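Sorting and Storing Mixed Chopsticks and Spoons
Kitchen Notes, Ongart Home Pages

Chopsticks from several sets end up in one drawer, and pairs get split by length, finish and taper. Sorting takes under half an hour and needs a clear table and a ruler.

Laying out

Empty the drawer or holder completely. Wipe the table and let it dry. Lay every piece flat, side by side, all pointing the same way. Group by material first: plain wood, lacquered or painted, metal. Spoons go at the ends of the row so the bowls do not push the sticks out of line.

Pairing

Match length before color. Stand both sticks upright on the table, tips down, and check the tops. A difference of more than the thickness of a coin is noticeable in use. Plain wooden sticks shorten with wear and sanding, so two from the same pack may no longer match. Patterned sticks are easier, as the band has to sit at the same height on both. Singles go in a separate group. Keep them for one month, then move them to the tool drawer as stirrers for glue or paint.

Checking

Run a dry cotton cloth along each stick. Snags mean raised grain. Plain wood can be sanded along the grain with 340 grit paper, wiped, and treated with food-grade mineral oil. Leave overnight and wipe off the excess. Do not sand lacquered sticks. Once the coating is chipped at the eating end, discard the pair.
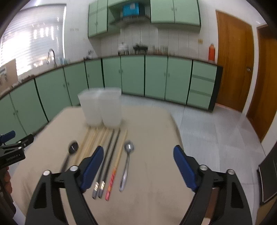
Utensils laid out in one direction, with a metal spoon at the right of the row.

Washing and drying

Wash by hand in warm water. Do not soak wood or lacquer. Dry with a towel, then stand upright, tips up, for 30 minutes before putting away. Damp wood in a closed drawer will spot.

Storage

Upright: any tall container with drain holes. The Fedham utensil cup we use is 100 mm across and holds the everyday pairs with room for four spoons.
Flat: the slot must be longer than the longest stick. Ours measure 231 mm, which rules out most short cutlery trays. The Codent long tray fits if the divider is moved back one notch.
Guest pairs: a loose paper band at the middle of each pair. Rubber bands mark lacquer.

See also: Oiling Wooden Spoons; Drawer Liners Compared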